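# Howells Audio Lectures: catalog data

Listing records for spoken-word courses, philosophy and religion mostly, some history. 1,034 rows. One row = one course. Runtime in minutes, narrator as printed.

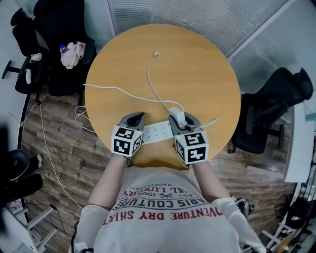

Briline asked whether abridged editions count as separate courses. They do, check the `edition` column.

Known gaps: narrator missing on older Grasico titles. Blurbs cut short, didnt fix.

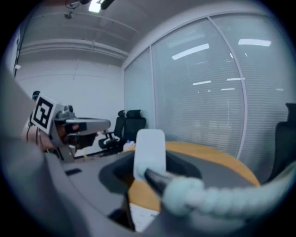

Maintained by Caradog Lloyd | last edit December

Next relase adds the ethics shelf, 1,111 rows total. UTF-8, tabs.

We use cookies to improve this site. Accept / Manage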